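Setting up your Worel tap kit: part 2, carbonating the keg

Right, your beer's in the keg and the lid's on. I've done this 45 times now (mostly with my Nikenel bitter, which I can't stop brewing!) and it's a doddle once you get the feel of it.

1. Check the gas tap is shut, then screw the regulator to the bottle. Hand-tight, plus a quarter turn with the spanner.

2. Clip the grey connector to the post marked IN. It should click — if you're leaning on it, you've got the wrong post.

3. Open the gas slowly and set the dial to 12 psi.

Caution: never go over 40 psi. The Worel lid seal isn't made for it.

4. Brush soapy water round every joint. Bubbles mean a leak, so shut the gas and tighten up.

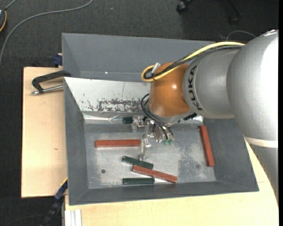 5. Leave the keg somewhere cold for a week. I know, it's torture.

Note: I like my stouts softer, so I stop at 8 psi and give them an extra three days. Ingvar Ragnarsson swears by 10, and his are lovely too.

6. Pull a small glass and taste it. Too flat? Give it two more days.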